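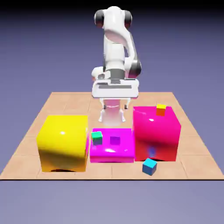 Letters from a Second Bassoon: cataloguing the Gittins correspondence

Project report, Music and Archives option, second year
Chi-keung Tam

1. What I set out to do

Iolo Gittins played second bassoon in the Varkstead town orchestra and wrote home to his sister whenever the orchestra travelled, or it rained, or he had been given a part with too many rests in it. The college library holds 372 of his letters. My proposal promised to transcribe a sample of 60, index them, and show what they tell us about the life of a working musician in a small town. I also promised a chapter on his views on harmony. There is no such chapter. Iolo's views on harmony fill one postcard, and most of that is about a hat.

2. Method

I took the letters in the order they sit in the boxes, which is close to date order until box 7, where somebody has sorted them by size. Each letter was read twice and typed up with the spelling left alone. Iolo spells "rehearsal" in 9 different ways, and by the end I was no longer sure of it myself.

Undated letters were placed by what they mention. The tour to Treltent was a great help, as he complains about the beds there for the whole of a January and then refers back to them for years as a sort of fixed point in history.

Transcription was slower than planned. His handwriting slopes more steeply as he gets cross, and letters about the first bassoon (never named, only "himself") are close to horizontal. I allowed an afternoon for each of these. The index was kept in a plain spreadsheet with columns for place, people, works played, money and health. I added a column for food in the second week.

3. What the letters contain

Money comes first. Nearly every letter opens with what he has been paid, or what he has been told he will be paid, and the two are seldom the same. He sold his good reeds to a player in Plosa to cover his train fare home, then had to borrow one back for the concert that same evening.

Music comes a fair way down. When he does write about a performance he is brief and fairly sharp. Of one overture he says only that "we all finished, and I was not last". He is kinder about Khúc, a short piece for winds which the orchestra played as a late addition to a spring programme. It gave the second bassoon a tune of seven bars, and he copied it out for his sister in full, with a note asking her to keep it flat and dry. She did – it is the cleanest sheet in the collection.

His sister's replies have not survived. She can be partly worked out from his answers, and seems to have been the better musician. Twice he thanks her for correcting his counting.

4. Problems

The sample is not a fair one. By starting at box 1 I got a great deal of the young Iolo, who is hopeful and writes long letters, and very little of the older one, who isn't and doesn't. Taking letters from every box would have been better, as my supervisor suggested in the first meeting and, with some patience, in the third.

I also lost four days to a letter I believed was in code. It was a knitting pattern.

5. Further work

The remaining 312 letters need transcribing, and box 7 should be put back into date order before anyone else tries to use it. The Khúc tune could be compared with the printed parts if a set can be found. The index has been left with the library desk, food column included.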